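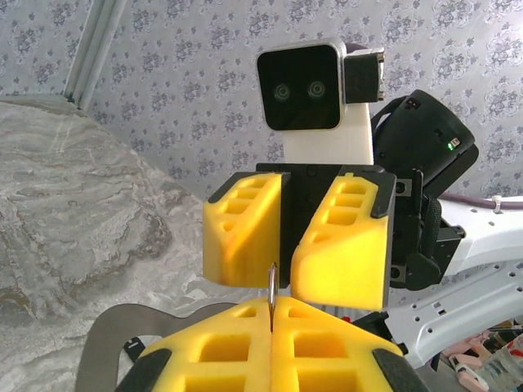 Up before six to read the old county relief books before the archive in Fotasville got busy. They keep them upstairs now, in the room over the records office, and the heat was already bad. June always is up there.

I'm still on the poor farm at Rudd. The ledger I had today covers the years before the state took over old-age assistance, and it's mostly flour, coal and burials. An old couple would be "allowed" so much a month and then the next line would stop it, with no reason given. One widow got 8 dollars a month until a son in Ovolitz was found to be working, and then she got nothing. I copied that page out by hand.

The county set aside 700 dollars for outdoor relief that year and then the same 700 the year after, even though the list of names had grown by 15. I checked it twice, thinking I'd misread the column. The clerk's handwriting is good, so I don't think I did.

Lunch on the steps. Cheese sandwich, warm.

In the afternoon I tried the letters to the overseer. Many are from neighbors asking for somebody else, and people seem to have hated asking for themselves. There's one from Pistus about a man who wouldn't go to the farm and wanted his taxes forgiven instead — no reply in the folder.

Home by five with a sore neck. I need to go back for the second box and ask about the burial permits. Also pay the copying bill, and call about the porch gutter.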